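Akcombe displacement: frequently asked questions

What happened in Akcombe?
Armed men entered the town before dawn on Wednesday and burned houses along the Fostard road. Local officials have confirmed 14 deaths. Residents say the number is higher, and the search of outlying farms has not finished.

Who carried out the attack?
No group has claimed it. District administrator Behrouz Tehrani blamed fighters based in the hills above Daneshvar. We have not been able to confirm that.

How many people have fled?
The reception center in Pralano had registered 2,502 people by 6 p.m. Families staying with relatives are not in that figure.

Where can I look for a missing relative?
Go to the tracing desk at the Pralano reception center, open from 8 a.m. to 7 p.m. Bring the person's full name, age and home village. Gemma Pickering runs the desk, and staff there can take details in three languages. 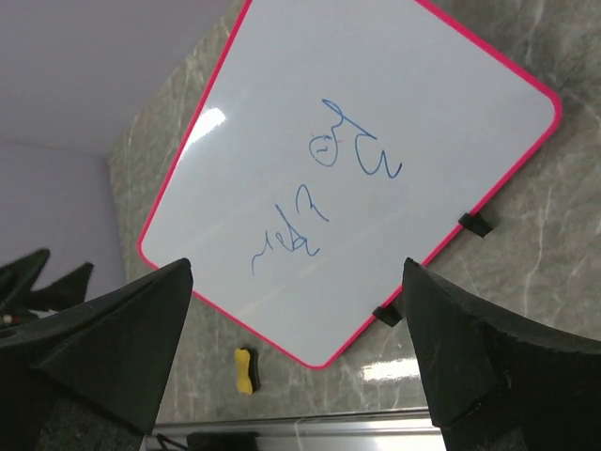
Is the Fostard road open?
Only to aid trucks and ambulances. Soldiers are turning back private cars at the bridge.

Will schools reopen?
Not before the end of May, according to Tehrani's office. Classrooms in Pralano are being used as shelters, with up to 80 people in each building.

How often is this page updated?
Twice a day. Reporting by Fereshteh Tabrizi and Rostam Kordestani.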